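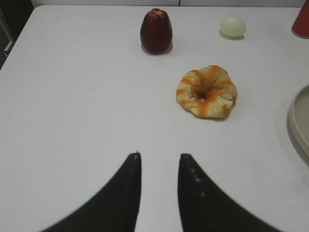
Wax apples: on the counter or in the fridge?

Forum > Kitchen and Pantry > Fruit and Vegetables
9 replies

clanda_kitchen wrote:
I bought a bag of wax apples (the store label says rose apples, same thing as far as I know) and I can't get a straight answer on how to keep them. The dark red kind, bell shaped. The woman at the register said leave them out. My sister says they go bad overnight if you leave them out. I don't have a lot of fridge space and I would like to have a few on the table where people will eat them. Which is it?

pantryrat414 wrote:
Fridge. They are mostly water and the skin is thin. Two days on the counter in warm weather and they start to go soft at the bottom end. In the crisper drawer I get five or six days out of them. Put them in a bag but don't seal it.

Samira Chamoun wrote:
I leave mine out and have done for years. I buy small amounts and we eat them within a day or two. Cold wax apples don't taste of much. They don't taste of much at room temperature either, but there is a little rose smell that you lose in the fridge. If you bought a big bag then yes, refrigerate most of it and bring out what you need.

pantryrat414 wrote:
I disagree about the taste. Cold is the whole point of them. Crisp, cold, pinch of salt. Warm ones are like wet foam.

Samira Chamoun wrote:
Room temperature isn't warm. My kitchen is cool most of the year. I agree about the salt.

dough_283 wrote:
Do they give off anything that would affect other food? I'm asking for a practical reason. We put fruit and baked stuff out on the same table at the office and people have complained that the pastries taste like banana. I'd like to swap the bananas for something that doesn't smell.

clanda_kitchen wrote:
I have had them next to pastry all morning and can't smell anything on either one. 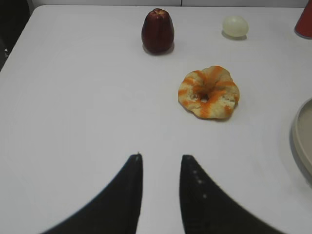
The bigger problem is the donut going stale. I had one with orange stripes sitting straight on the tabletop and that kind dries out fast with no cover. The fruit doesn't care much either way for a few hours.

dough_283 wrote:
Good to know. We have the same trouble. A box with the lid shut keeps donuts okay until the afternoon, but then the icing sticks to the lid. Putting them in the fridge is worse, they go hard.

gurico wrote:
Never refrigerate a donut. Room temperature under a cover, eat the same day, freeze the rest plain if you have to. For a glazed one, 15 seconds in the microwave brings it back, but eat it right away or it turns tough.

And please put a plate under it. Sugar icing on a white surface is fine until it has any orange or red coloring in it. We have a white laminate counter at our place and there is a pink ring by the toaster that I have been working on since December. Baking soda paste took out some of it. I won't use bleach on the seams.

pantryrat414 wrote:
Second the plate. For the fruit too, if it's been washed. Put a wax apple away with water sitting in the hollow at the bottom and that is where the brown spot starts. Dry them with a towel first, or don't wash them until you're ready to eat.

Samira Chamoun wrote:
This part I agree with completely. Wash right before eating. Also check the hollow for ants if they came off somebody's tree. Cut it in half lengthwise, scoop out the fluffy bit and the seed if there is one, and slice the rest. Whole ones look nice on a table but most guests won't pick one up if they don't know how to eat it. Sliced, they go.

clanda_kitchen wrote:
All right. I put most of the bag in the drawer, unwashed, bag open, and I'll keep a couple out each day. I'll try one cold with salt tonight and one from the table and see if I can tell the difference. The donuts are getting a plate and a cover.

pantryrat414 wrote:
Try them side by side. You'll go with cold.

Samira Chamoun wrote:
Smell the one from the table before you salt it.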